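Caltach Evening School
Household Textiles and Care, Unit 4
Felt, Fleece and Other Fuzzy Fabrics: how they are made, how they wear, how to look after them
Handout to keep, revised November 10, 2020

Before we start

Welcome back, everybody, and thank you for all the bags of old sweaters that came in after the last unit. I'm so pleased with them, even the ones that arrived smelling strongly of cedar. Please hold on to anything you haven't cut up yet, as we'll be washing a few of them on purpose later in the unit and it is much more fun when the sweater is one you never liked anyway.

These notes cover more than we'll get through in class. Read the parts on fibers and on matting first, and save the mending section for when you have a needle in your hand. If you missed Unit 3 (weaves and knits), you can still follow along, but do look up the words warp, weft and stitch, because I use them without stopping.

1. What makes a fabric fuzzy

A fabric feels fuzzy when the ends or loops of its fibers stand up from the surface and catch the light and your fingertips. That can come about in several ways, and the way it came about tells you a great deal about how it will behave in the wash.

Some fabrics are fuzzy because they were never woven or knitted at all. True felt belongs here. Loose wool is laid out in thin layers, crossed one over another, then wetted, warmed, soaped and worked until the fibers lock together. There is no thread in it anywhere. You can cut it in any direction and the edge won't unravel, although it may go a little soft and whiskery with handling.

Others start out as an ordinary knit and get their fuzz afterward. Polyester fleece is the one most of you are wearing in this drafty room. It is knitted with loops, the loops are brushed up with fine wire rollers, and then the surface is sheared so it all sits at one height. Flannel is a woven cloth that has been brushed in much the same spirit, only more gently.

And then there are the pile fabrics — velvet, corduroy, plush, terry — where the fuzzy part is a separate set of yarns standing up from a flat backing. We'll leave those for Unit 5. They deserve an evening to themselves, and they're a nuisance to press.

2. Why wool mats and cotton doesn't

Look at a wool fiber under a microscope and you'll see that it is covered in scales, a bit like shingles on a roof, all pointing toward the tip. In warm soapy water the scales lift a little. Rub the fibers together and they creep along in one direction, since the scales let them slide one way and hold them back the other. They tangle, the tangle tightens, and the piece shrinks and thickens. We call that felting when we mean to do it and a ruined sweater when we don't.

Cotton has no scales. It may shrink the first time you wash it as the yarns relax from being stretched at the mill, but it won't mat into felt however hard you scrub. Polyester and acrylic have no scales either. Acrylic felt, the kind sold in stiff little sheets for school projects, is held together by barbed needles punched through it thousands of times, sometimes with a bit of binder to help.

Many of you asked about "superwash" wool. The scales have been smoothed down or coated, so it can go through a gentle machine cycle. It is lovely for baby things and hopeless for felting, so please read the label before you bring a superwash sweater to class and wait all evening for it to shrink. I have done exactly this in front of a full room.

3. Telling them apart at home

Start with the edge. Find a cut edge, perhaps inside a hem, and look for threads. If you can pull a thread out, the cloth was woven or knitted. If all you get is a pinch of fluff, you probably have a felt.

Next, stretch it gently both ways. Fleece usually gives more across than along and springs back. Craft felt gives a little and then stays where you left it, or simply tears. Thick wool felt hardly gives at all.

Then put a drop of water on the surface and wait. Wool tends to let the drop sit up in a bead for a good while. Cotton flannel drinks it right away. Fleece can go either way depending on its finish, so don't decide on the strength of the water drop alone.

There is also the burn test, which we'll do together at the sink with tongs and a metal tray. Please don't try it at your kitchen table with the curtains flapping about. Wool smolders, smells of singed hair and leaves a crumbly ash. Polyester melts into a hard bead, and that bead is hot enough to hurt you badly.

4. Washing and drying

Felt and anything with felt pieces sewn on it should be washed by hand in cool water. Fill the basin first, stir in a very small amount of mild soap, and then put the piece in and press it down. Don't rub and don't wring. Lift it out with both hands under it, lay it on a towel, roll the towel up and lean on it. Dry it flat, patted back to shape, well away from a radiator.

Fleece can go in the machine at 100 degrees or below, inside out, with other soft things and no towels. Towels shed lint, and fleece collects it like a hedge collects leaves. Skip the fabric softener, which coats the fibers and flattens them over time. Dry on low or hang it up. Never iron fleece directly; the surface goes shiny and it stays that way.

If a piece is made of two kinds of cloth, wash it for the fussier of the two. A cotton patch on a wool pouch gets the wool treatment. Red and deep blue are the colors most likely to run, so test them first by pressing a damp white cloth against a hidden spot and counting slowly to 40. Any color on the cloth means you wash it alone, in cold water, and get it out of there quickly.

5. Pilling, fraying and other signs of age

Pills are the little balls that form where cloth rubs against itself, at the cuffs and under the arms. Short fibers work loose, twist together and stay tied to the surface by a few stronger ones. Wool pills often drop off by themselves eventually. Polyester pills hang on for dear life, as the anchoring fibers are so strong, and you'll have to shave or comb them off. Lay the cloth flat, hold it taut, and use short strokes.

A soft edge on felt isn't damage in itself. If it bothers you, trim it with your sharpest scissors in one long cut, or work a row of blanket stitch around it. Our Lustorau workbook has the blanket stitch diagrams on the fold-out sheet at the back, and the left-handed version is on the reverse.

6. Sewing a patch onto a fuzzy surface

I get more questions about this than about anything else in the course. The trouble is that the surface moves. You pin your patch perfectly square, you sew the first side, and by the time you come round to the last corner it has crept away from you.

Baste it first. Long loose stitches in a contrasting thread, right across the middle both ways, and leave them in until the very end. Pins alone sink into the fuzz and let the patch slide. A woven patch needs its raw edges turned under before you begin, and a line of stitching just inside the edge will keep them there. Embroider any design while the patch is still a separate piece of cloth in a hoop. It's so much easier than fighting with the needle through two layers! We use the 12 inch Maltomum hoops for this and trim the patch out afterward.

For thread, match the patch and not the background, unless you want the stitching to show as a border, in which case go a shade or two darker and enjoy yourself. Smaller stitches at the corners, please. If the finished patch leans a little, leave it be. You'll stop seeing it within a week, and picking it off will rough up the fuzz underneath.

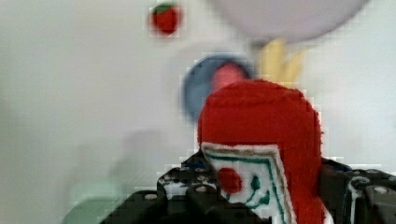
Red fuzzy fabric, with a stitched white patch set at a slant

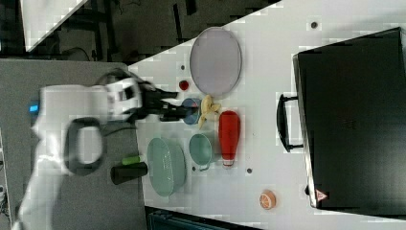
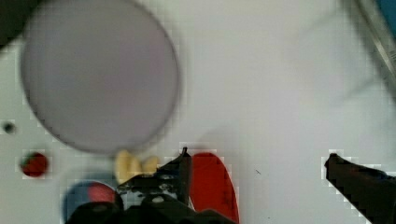
For Next Time

Please read sections 2 and 4 again and bring one fuzzy thing from home that you can't identify. Write down what you think it is and which of the home tests led you there. A wrong guess with good reasons is worth more to me than a lucky one.

You'll also want a small piece of wool felt, a scrap of plain white cotton, embroidery thread in two colors, a needle with a large eye and a towel you don't mind getting soapy. The Yordanov sample box will be on the back shelf if you'd like to handle the better grades of felt — wash your hands first, and put the swatches back in their sleeves. The one marked 1379 is pressed wool and should go back at the bottom where it can lie flat.

Finished mending pieces can be handed in at the start of class. Anyone who needs more time can have it, just tell me before the session so I know how many hoops to put out.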